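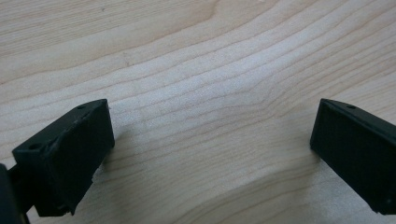

Pale wood shows every ring and crumb, so clear it and wipe it first.

How to Set Up a Small Coffee and Tea Table

By Chantelle Ngcobo

A drinks table doesn't need much space. You need cups, something to sweeten the coffee with, a spot for spoons and used packets, and enough bare table that people can put a cup down while they stir. These steps work for a break room, a waiting area or a side table at home.

Clean the top

Take everything off. Brush crumbs into your hand, then wipe with a soft cloth that has been wrung out well. Go with the grain. Use a drop of dish soap in warm water if there are sticky spots, and wipe again with plain water. Dry the top with a second cloth. Don't use a scouring pad on light wood. It leaves dull patches that you will notice every time the sun is on the table.

Sort the packets

Empty the old container completely before you refill it. Throw out any packet that is torn, stained or hard as a rock. Make one pile for sugar, one for sweetener and one for everything else.

A divided box is easier to keep neat than a bowl. Use the biggest section for whatever goes fastest, and stand those packets on end, packed closely enough that they hold each other up.

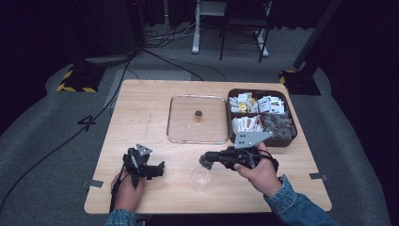
Leave finger room at one end of the row. If the packets are jammed in, people pull out three to get one and drop the extras on the table. Small wrapped things like candies or creamers won't stand up, so give them a section of their own and let them sit in a heap.

I buy sugar in boxes of 500 and keep the rest in a cupboard in a jar with a tight lid. Kilian Gisler used to leave the open box under the sink, and we lost most of it to damp in June.

Place the tray and cups

Put a small glass tray in the middle of the table. It can hold a candle, a lid or a couple of spoons, and it lifts off in one piece when you wipe down. Keep the packet box to one side of it, with the open sections facing the people using the table.

Set cups in front, where they can be reached without leaning over anything. Clear plastic ones are light and tip easily, so keep them back from the edge. If you pour hot drinks, check that the cups are made for it. Many clear ones are meant for cold drinks only.

Keep it going

Wipe the top at 11, after the morning rush, and again at the end of the day. Refill the packets every Monday. Wash the glass tray by hand and dry it before it goes back on the wood.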